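Pudari Cell - Progress Report for June
Prepared by Apolline Barbier for the Andier grant office

What a month! The cell is running again after the gripper rebuild, and I'm happy to say it is running better than it did in the spring. Most of this report is about upkeep, and I make no excuse for that, as upkeep is where the money went and where the gains came from.

Gripper

You may remember from the last report that the fingers had started to drift. They would close square in the morning and by late afternoon one tip was leading the other. Nicanor Olivares took the whole gripper down to the carriage and found wear in the guide on one side, plus two screws that had lost their thread locker. He replaced the guide, cleaned out the old grease (there was a lot of it, and it was black), and put the fingers back on with fresh locker and a torque wrench. We now check the closing position against a gauge block before the first run of the day. It takes very little time and we have written it into the startup sheet, so it gets done whoever is on shift.

The service counter stood at 634 hours when we opened the gripper. The old plan called for greasing "as needed," and we have dropped that wording. Grease and screw check now happen on Friday, after the last run and before the cell is powered down.

Wrist camera and calibration

With the fingers remounted, the old hand-eye calibration was no good to us. Ludivine Joly redid it from scratch and then repeated it the next day to see how well the two agreed. They agreed beautifully! She also rerouted the wrist cable with a longer loop - the old one pulled tight whenever the last joint turned past a certain point, and we suspect it was behind the dropouts we reported in April. We have had none since.

For the checks after calibration we work with small printed boxes on the wooden table, laid at different angles, with a white bin at the side.
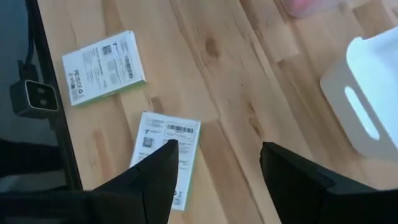
Jerome Bañez asked, on reading the draft of this report, whether a weekly screw check was overdoing it for a gripper that carries so little weight. He would rather see it monthly, with the time put into keeping the finger tips clean. We talked it over and agreed to keep the weekly check through the summer, log what we find, and then decide. His point about the tips was a good one, and wiping them down is now on the startup sheet too.

Results so far

Since the rebuild we have logged 378 test picks, and I have been through the fault log line by line. No fault traces back to the fingers. The ones that remain are planning errors near the edge of the reach, where the arm stops and waits for an operator. Sylvain Tanguy is working on those now and has a fix on the test machine that I'm very keen to see on the real arm.

Spending and next steps

We have used 61 percent of the maintenance line. The next purchase is a spare guide and a second set of fingers, so that a worn part means a short stop and not a lost week. After that comes the emergency stop wiring, which is sound but badly labeled, and a proper strain relief for the base cable.

The updated startup sheet and the Friday checklist are attached. Comments on either are very welcome before we print them for the cell door.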